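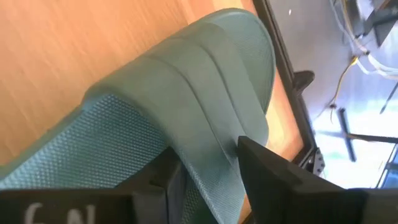 Ticket 522
Queue: Cell practice and handling rules
Raised by: Apolinar Solís
Site: Birnness, bench cell
Equipment: Heitmann two-finger gripper, Vorow controller
Priority: Normal
Status: Closed, one follow-up open

Summary
Handling rule 4 (soft items) and the Vorow item table give different grip limits for rubber footwear. Operators have been following whichever they read first. Need one value and one place to keep it.

Problem as reported
Rule 4 says the grip on a soft item is set by finger gap. The item table sets it by force. When both are filled in, the controller uses force and ignores the gap without a warning. On rubber the fingers carry on closing until the force limit is met, by which point the item has folded between them and the wrist view is mostly rubber. The run is logged as a good grip. Under rule 7 it should be logged as a deformed grip.

Steps to reproduce
1. Load the item table from the August release.
2. Choose any item with class SOFT.
3. Enter a gap and leave the force field at its default of 22 N.
4. Run a single pick at bench speed.
5. Read the log. The gap value is missing and the result is GOOD.

Apolinar Solís, 09:40
Reproduced four times out of four. Clearing the force field does not help, as the controller writes the default back on save. Setting it to zero is refused.

Bramer support, 11:15
Confirmed at our end. In this release force always takes priority over gap. Please send the log and the item table. Are the fingers the standard pair?

Apolinar Solís, 11:32
Standard shape, own markings. Rule 2 asks for a mark on every finger so that a swap shows up in the wrist view. Log and table attached. The log is 4000 lines, the pick in question is near the end.

Bramer support, 13:50
Received. Workaround: add the line "limit_mode = gap" to the item entry, below the class line. It is read only when the cell is restarted. A reload is not enough.

Apolinar Solís, 14:25
Added and restarted. Gap is now kept in the log. Rule 4 check repeated on the soft class and the hard class. The hard class still needs force mode, so the line must not go into the shared header.

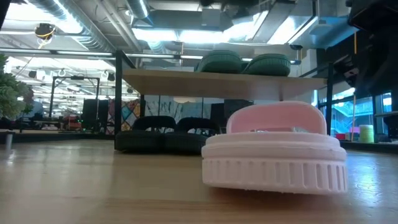 While the cell was down I went through the bench rules against what we do in practice. Three points need rewording.

Rule 3, placing. "Clear of the shelf" has no figure. Proposed: 100 mm between any item on the tabletop and the nearest shelf post, measured at the base of the item. Handles and loops to be counted as part of the item when planning the approach path.

Rule 5, start of run. The fixed view is to be taken with the arm out of sight. The present text says "parked", and the park position can be changed by the operator.

Rule 7, logging. Add that the operator's reading of the wrist view overrides the controller result for the soft class. Both values stay in the log.

Bramer support, 15:10
No objection to any of these from the controller side. For rule 5 you can lock the park position under Cell, Limits, Park. It takes the supervisor code.

Apolinar Solís, 15:34
Locked. Changes made to rules 3, 5 and 7. Rule 4 now reads: "Soft class: gap mode only. Check that the gap value appears in the log before the second pick." The item table is the only place where limits are kept, and the printed sheet no longer lists them.

Resolution
Workaround applied to all SOFT entries. Rules reissued.

Follow-up
Bramer to add a warning when gap and force are both filled in. Ticket to be linked here once it has a number.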